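Making a Four-Track EP in a Building That Hums
Project report, Popular Music Practice, second year

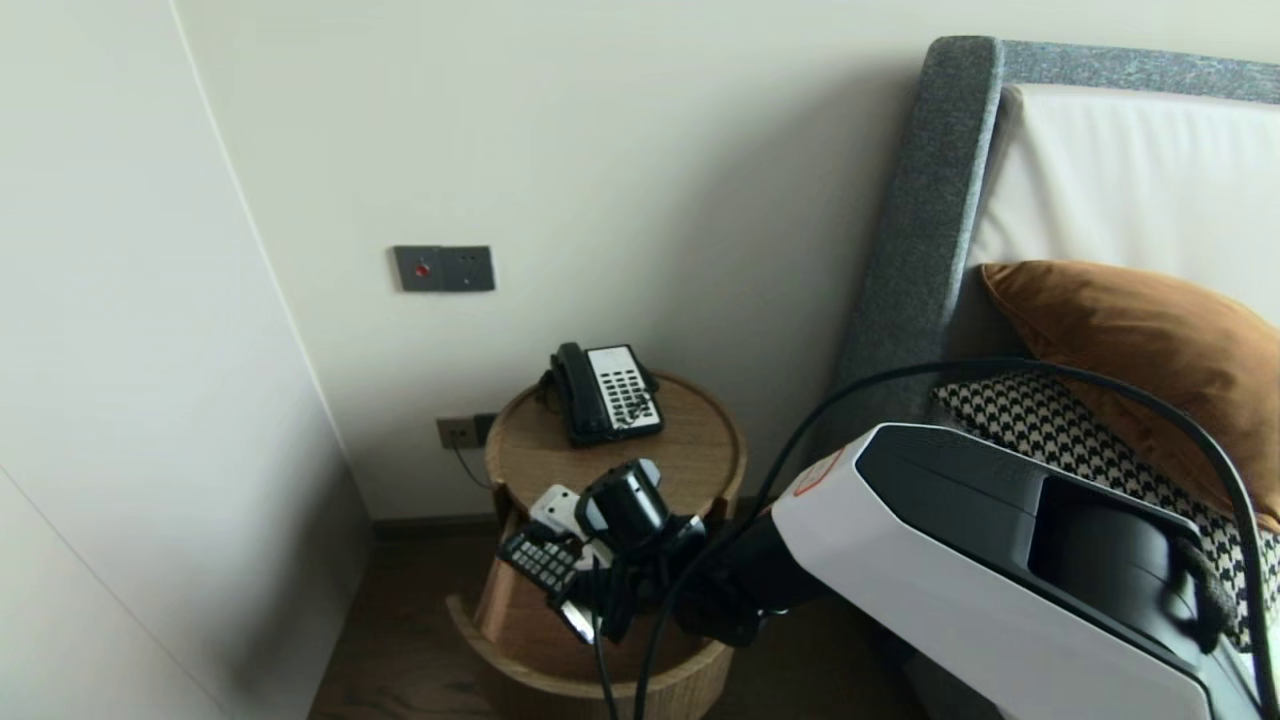
The brief asked each group to write, record and release a short body of work and then account for the decisions. Our group was Khrystyna Bondarchuk (vocals, keys), Yasir Chaudhry (bass, and most of the mixing), Ngaio Merrick (drums) and me, Leonie Ormsby, on guitar and spreadsheets. We called ourselves Balten, a word Yasir had misheard in a lecture on balanced cables and refused to give up.

Aims

We wanted four songs that sounded as though they belonged together. In our proposal I wrote that the EP would "explore distance as both a sonic and a personal condition", a sentence which got us a good mark for the proposal and then followed us about for the rest of the year. In practice it meant a lot of reverb.

Writing

We began with six songs and dropped two. One of these, "Skatov", was a seven-minute piece in a time signature that Ngaio could play and the rest of us could only admire. The other was mine, and I have been asked to say that the decision was mutual.

Khrystyna wrote the words for three of the remaining four. Her method is to sing nonsense over the chords until some of it hardens into English. This is quick and gives very singable lines, but it leaves traces. The chorus of "Delladum" is the best example: we meant to replace the word once we had a real one, tried several real ones, and found them all worse. It is now the title. Our supervisor, Leonie Tautahi, asked what it meant in our first review and wrote down our answer, which was a silence.

Recording

Drums and bass were recorded in the large live room at Te Moana, the college's studio block. The room has a lovely natural decay and an extractor fan that sounds at a slightly flat B. We asked whether the fan could be turned off and were given a form. By the time the form came back we had moved "Low Window" down a semitone so that the fan was at least in the right neighbourhood, and I would defend that as arrangement.

We used a fairly plain drum set-up of six microphones: kick, snare, two overheads and a pair at the far end of the room. Ngaio had wanted more on the toms. On listening back she agreed the overheads carried them well enough, although there is a fill in the second verse of "Carry the Door" where the floor tom seems to be next door having its own evening.

Vocals took longest. Khrystyna sings best late, the booth closes at nine, and these two facts never came to terms. We booked 2 sessions for vocals and used four. The take of "Delladum" on the finished EP is the guide vocal, sung sitting down with a cold. Every later version was more in tune and less interesting.

Mixing

Yasir did the first mixes alone and they were good, if rather heavy on bass. He put this down to his headphones. We then mixed together, which was fairer and much slower, as each of us could hear one instrument that was too quiet. In the end we made a rule that you could only ask for your own part to be turned down. The mixes improved within the hour, and I now appear on "Low Window" mainly in spirit.

The reverb was our main disagreement. My proposal had promised distance, and on the early mixes Khrystyna sounded as if she was in another county. We cut the long plate on every track except the last and used a short room setting with a little delay. The words came forward, including "delladum".

Release and response

The EP came out in April through a distributor that charges students nothing and communicates accordingly. We played it live once, in the college bar, straight after a quiz. People listened politely to the first two songs and properly to the third. Somebody at the back sang along with the last chorus of "Delladum", having presumably also decided not to ask.

Evaluation

The songs do sit together, partly by design and partly thanks to the fan. The performances are stronger than the planning behind them. If we did it again we would book vocals before drums, test the mixes on ordinary speakers much sooner, and write the lyrics out in full before anyone grew attached to them. I would also keep my proposal to words I was ready to record.

Ngaio still thinks "Skatov" should have gone on. She has offered to teach us to count it over the summer, and Yasir has bought a metronome.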